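# Brodik Hand Care Kit for two-arm robots

Everything you need to keep a pair of five-minute-swap finger covers, wrist cables and elbow bands in good order, packed in one flat case.
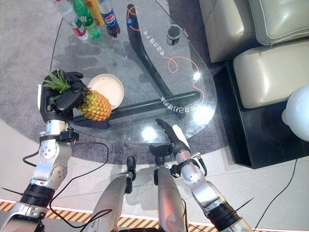

Lelonska asked whether the kit is any use if you only run one hand at a time. Yes, very much so! All the parts come in left and right sets, and you can open one side and leave the other sealed until you need it.

We put this kit together after a long winter of picking up fruit, bowls and bottles in the Rivadeneyra test room, and we are really fond of how it came out. Fingers take a beating. Rough or spiky things are the worst for the covers, and glass is the worst for showing you when a cover has gone slick. A worn cover will still hold a cup, so people leave it on far too long — then a heavy, uneven object rolls in the grip and everyone blames the software.

## What's in the case

- 4 sets of finger covers (2 left, 2 right)
- 54 small hex screws for the finger joints and palm plates
- Two wrist cables with a soft outer sleeve
- Two ribbed bands for the upper arm
- Torque driver, soft brush, lint-free cloths
- A printed card with the order of work

## Changing the covers

Power down the arm and let the hand rest open, palm up. Start with the little finger and work toward the thumb. Roll the old cover off from the base; don't pull it by the tip. Brush out the joint, wipe it with a dry cloth, and roll the new cover on until it sits under the lip. There's a lovely little click when it seats (you feel it more than hear it).

Then close the hand slowly, by hand, twice. If a finger drags, the cover is twisted.

## Wrist cables

Leave enough slack for a full turn of the wrist, but keep the loop clear of the feet if your robot has legs. We clip ours at the forearm. Check the sleeve every 200 hours of running and swap the cable at the first flat spot. The connector only goes in one way, so if you are pushing hard, stop and turn it over.

## After the swap

Run the open-and-close routine, then the grip zero. Old zero values will make new covers squeeze too hard, and a ripe pear will let you know. Try a light object first, then something heavy with an awkward shape.

## Details

Case weight: 133 ounces, full
Fits: Grultbridge left and right hands, second series
Not for: first series hands, which use a shorter thumb cover
Refills: covers and screws are sold separately, bands in pairs

The November batch has the longer wrist cable. Older kits can be brought up to date with the cable refill — the clips are the same.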